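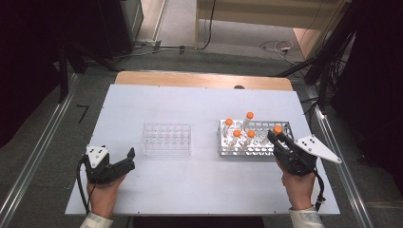 *Clear acrylic rack on the left, wire rack with the orange-capped tubes on the right.*

## Acrylic or wire rack for centrifuge tubes? (small teaching lab)

**Leonie Pryor**

Hello everyone, and sorry in advance for the length of this. I look after the prep room at Fanimholm, a little community science center, and we're finally replacing our tube racks before the April classes start. It's down to two kinds, metal wire or clear acrylic. The metal one is where the tubes live at the moment, and the clear one is the style a colleague would like us to switch to.

My trouble with the wire rack is that the tubes lean. You can see the one at the left end doing it, and it drives me up the wall, especially when the kids are trying to read a volume off the side. On the other hand it's longer, it has been dropped more times than I'd care to admit, and it rinses off in seconds. The acrylic one looks lovely and you can see through it from the side, but I worry about scratches, and I have a feeling it won't like being cleaned with alcohol every day.

We'd be buying enough for 7 benches, so I'd rather not get it wrong. Does anyone have both? And is there a trick to stop the leaning?

**Shoaib Hashmi**

Hi Leonie! We have both at our place, and I've gone back and forth on this for years, so you have my sympathy.

The leaning usually comes down to hole size. Wire racks tend to be sold in a few opening sizes, and if yours was meant for something fatter than the tubes you're using, they'll tip whichever way they like. Take one tube along with a ruler (or calipers if you have them) and measure the widest part of the body below the cap. Then measure the opening. You want the tube to drop in easily and only wiggle a little. If there's a big gap all the way around, a new wire rack with smaller openings will fix it and you can keep everything you like about metal.

In the meantime, a little ring of silicone tubing pushed up under the cap works nicely. Ours came off a leftover coil from Rirberg and they've lasted ages. Don't use rubber bands – they go sticky, and then you get to spend an afternoon picking them off.

On the acrylic, your feeling about alcohol is right. Ours got a web of fine cracks around the holes after a few months of wiping with ethanol, and one corner eventually came away in my hand. Mild dish soap, lukewarm water and a soft cloth are fine. Keep it out of the autoclave too, please! A polypropylene rack is a good middle road if you can live without seeing through it.

If it were my money I'd get wire for the benches and keep one clear rack for demonstrations, when you want the whole class to see the levels.

**Ignacio Greenberg**

wire. had the same ones forever. check the coating if they're coated, once it chips they rust underneath

**Čestmír Ševčík**

I agree with most of what Shoaib wrote, but I'd add one thing for a teaching room. Children pull tubes out at an angle, and a light rack comes up with the tube. Whatever you choose, try it first with a full set of tubes in it and take one out from the very end with one hand. We stuck small rubber feet under ours and it helped a great deal.

Also, buy one and live with it for a couple of weeks before ordering the rest. I once ordered a whole box without trying them, and the caps on our tubes were too wide to sit side by side, so we could only ever fill every other hole. They're still in the cupboard if anybody wants them.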